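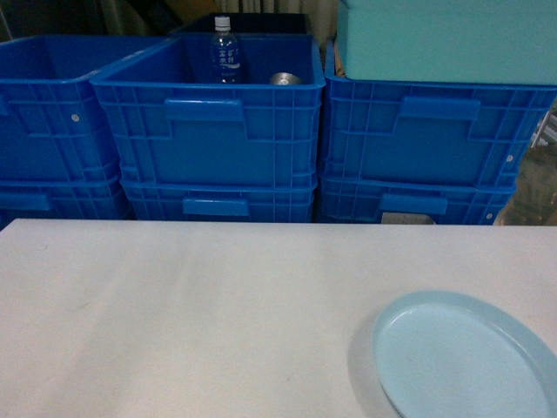 4. Teaching the plate pick-up

Now the fun part – your Hirner build gets to handle its first plate!

1. Set the arm speed to 50 and leave it there for the first session.
2. Lay one plastic plate face up near a corner of the table, so the rim is easy to reach.
3. Start a recording in Fastonus and guide the arm to the rim. Go slowly.
4. Close on the rim, lift, and tilt the plate a little before you stop.
5. Save the run and do it again from a new spot. Aim for 13 good runs on your first try.

Note: a glossy plate can throw back the ceiling lights and confuse the colour tracking. Tilt it the other way and redo the run.

Caution: keep feet and cords well clear of the arm's reach, and keep the stop button in your free hand.

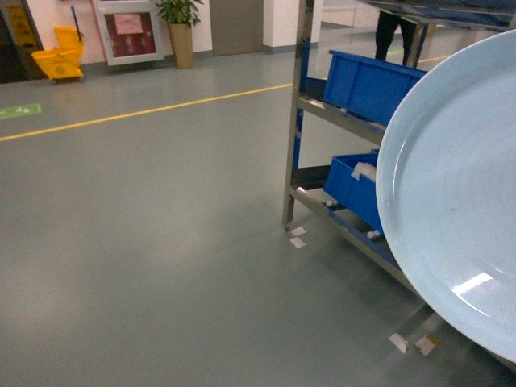 Krūmiņa: I got much steadier lifts at 3 cm in from the corner, and dropping the speed to 100 from the factory setting wasn't enough. 50 is the right call.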